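3.2 Collecting demonstrations by hand

We turn now to how the demonstrations were gathered, which is the part of the work that took up most of our days and, if we are allowed to say so, the part we enjoyed the most. In our earlier study on the Prudham arm, every task was shown by remote control. The person teaching sat at a desk, watched a pair of screens and moved two handles, while the arm across the room did its best to follow. It worked well enough for lifting and placing, but doors were a trial. People pulled too hard, or waited for the arm to catch up and then overshot, and a good many of them told us they felt as if they were working in thick mittens.

For the Kokimcombe set we therefore put the grippers straight into the teacher's hands. Each person holds one in the left hand and one in the right, and does the job much as they would at home, with the fingers of the gripper standing in for their own. Printed markers on the blocks behind the fingers let us recover where each gripper was and which way it was turned, and a camera at head height keeps a view of both hands and of the thing being worked on. The mini refrigerator tasks (open the door, put something in, take something out, close the door again) were recorded in this way from start to finish.
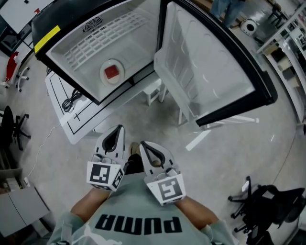

Figure 4. Head-height view during a refrigerator task, with a marked gripper held in each hand and the door open to the right.

Teachers were given very little instruction, and that was a choice we talked over at some length. Natalie Ellwood, who ran most of the sessions, would show the task once, hand over the grippers and then step back – a harder thing to do than it sounds when somebody is fumbling with a door seal. We asked only that both grippers stay in view of the head camera as far as possible, and that people finish a movement once they had begun it, even a clumsy one. A slow or wobbly attempt was kept so long as the task was completed. We have come to be rather fond of these attempts, for they hold small corrections that a tidy demonstration leaves out, and the policy described in Section 4 seems to make good use of them.

After each session the recordings were passed through Gromum, our sorting tool, which lines up the marker tracks with the head view and flags any stretch where a marker is lost for too long. The usual culprit was a wrist turned inwards while reaching deep into the compartment, so that the block hid its own pattern. Vitória Barros went through the flagged stretches by eye and decided which could be mended and which had to go. When she had finished we were left with 3547 demonstrations over all tasks, of which almost 150 had been mended in this way. The rest of this section deals with how the gripper paths were fitted to the reach of the Cropper arm, whose elbow does not bend quite as kindly as a person's.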